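Progress report to the Komen Fund
Project: Cimasik, two-armed bagging of loose groceries
Period: to the end of June
Prepared by: Afaf Nassar

Summary

We promised you 716 completed bagging runs by the end of June. We have 69 short of that, and one incident, which takes up most of this report. No one was hurt. One nectarine was, fairly badly.

The incident

At 4.16 in the afternoon, during an unattended batch, the right arm closed its gripper on a nectarine and went on closing. The force limit should have stopped it at the value we set in spring. It didn't, and the arm then tried to deliver what was left to a bag that the left arm had already let go of. Ornella Marchetti heard the motor straining from the corridor and pressed the stop button. The arms stopped at once, so we can at least report that the stop button is excellent.

Juice got into the finger joint. Cleaning it took longer than finding the fault, and the wasps found us before we had finished.

Cause

A software update from Jesum, who supply our control package, put the grip settings back to their defaults on one arm only. The default suits small metal parts. Our start-up check reads the settings for the left arm, and then, owing to a line I copied and did not change, reads the settings for the left arm again. It had been passing with full marks for 70 runs.

I would like to blame Jesum for all of this and can manage it for half.

What we have done

The start-up check now reads both arms and refuses to run if either differs from the saved values. Updates are locked until someone has tried them with the grippers empty. Ornella has added a motor current limit that works separately from the grip setting, so the two would have to fail together. We tested it on a foam ball, then on an overripe plum, which survived.

Unattended batches are suspended. Someone now sits within reach of the stop button for every run, and brings a book.
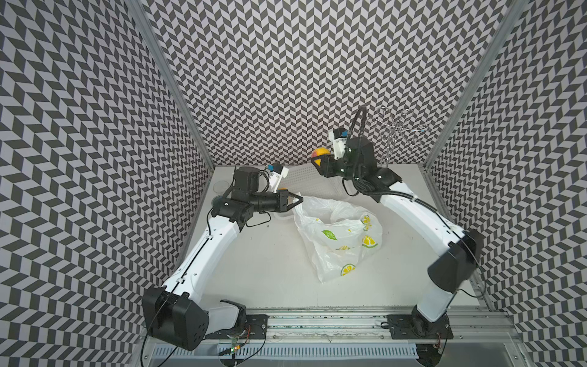
Supervised bagging on the Cimasik rig, with fruit in the right gripper and the lemon-print bag on the floor of the enclosure.

The second problem

Soft bags remain a nuisance. The left arm has to catch the mouth of the bag and keep it open while the right arm brings the fruit across, and a bag that folds in on itself can defeat it entirely. In the incident run the left arm lost its hold and had no way of telling its partner. Each arm now waits for the other to confirm before moving on. Runs are slower as a result, and we think you would prefer that to the alternative.

Effect on the budget and timetable

The new finger joint came from Žukauskas and was paid for out of the spares line. We are not asking for more money. The fruit line is overspent, although the team has been eating the evidence where it was fit to eat.

The missing runs will be made up in the next period. Being supervised, they will cost staff hours that we had planned to spend on the tinned goods trials, and those will start late.

Decision needed from you

We would like your agreement to bring back unattended batches after 16 supervised sessions without a grip fault. If you want a higher number, please let me know before we buy more nectarines.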